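Buying a two-bedroom to rent out in Nestano, worth it?

jomar_d
Sunday, August 16, 2020
I'm looking at a furnished two-bedroom near the Skira tram stop in Nestano. The agent says it would rent for 2121 a month. The building fee is 216 a month and covers water. Does that rent sound right to anyone who owns there?

wieser_s
It sounds high. I own two streets over and my last tenant left in May. It sat empty for 3 months before I cut the price. Ask the agent for signed leases in the same building, not listings.

Ekaette A.
I disagree with Silvan. His place is on the ground floor and faces the depot. Upper floors in that block rent fast, furnished or not.
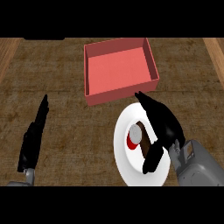 The fee is what I'd look at. Ours went up twice after the elevator work, so get the minutes from the last owners' meeting.

wieser_s
Mine is on the second floor, and it still sat empty.

selorm_n
Check who manages the building too. Balogun took 4 weeks to answer me about a leak. Ninda was better but charges more.

jomar_d
Thanks. I've asked for the leases and the minutes. The manager is Balogun.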